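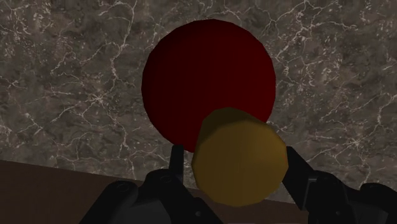 Red sphere with yellow cylinder, computer rendering.

Ondora Student News
Minutes of the July editorial meeting
Malý Hall, upstairs, 4:30 p.m.

Present: 11 editors and writers, plus one person waiting for the choir, who stayed and voted once before we noticed. The vote was held again.

1. Minutes of the last meeting
Approved, after the word "shouting" in item 4 was changed to "discussion."

2. Dorm fire coverage
The Skolten dorm fire story drew 33 comments. Most were kind and a few asked when the laundry room would reopen. One reader objected to our headline, "Did Skolten Residents See It Coming?" The meeting agreed that they had not. The post we relied on said "this place is toast" and was written in February about the heating. Headline to be changed and a correction run at the top of the story, in type a person can read.

3. Quoting old social media posts
Long item. The features desk wants to keep using them, as they bring in readers. The news desk said so would free pizza. Agreed:
Posts from a private account need the writer's okay.
Date of the post goes in the first sentence that mentions it.
No story may say that anyone predicted, foresaw or sensed anything, horoscopes excepted.
Carried, 7 to 4. The features desk asked that its sadness be recorded.

4. Horoscopes
Leo has had the same horoscope for 14 weeks. No Leo has complained. The current writer would like to stop. No one offered to take over, and the current writer was thanked for continuing.

5. Prayer breakfast
The chapel group at Lolterov House has invited us to cover its morning meeting, which starts at 6 a.m. There was a silence, which the chair took to be reverent. The photo desk will go if somebody else drives.

6. Other business
The office key is missing again. The door has been open all month, so this came up late. Whoever borrowed the good stapler should put it back on the copy desk.

Meeting closed at 6:10 p.m. when the choir came in. Next meeting in August, same room, unless the choir wins.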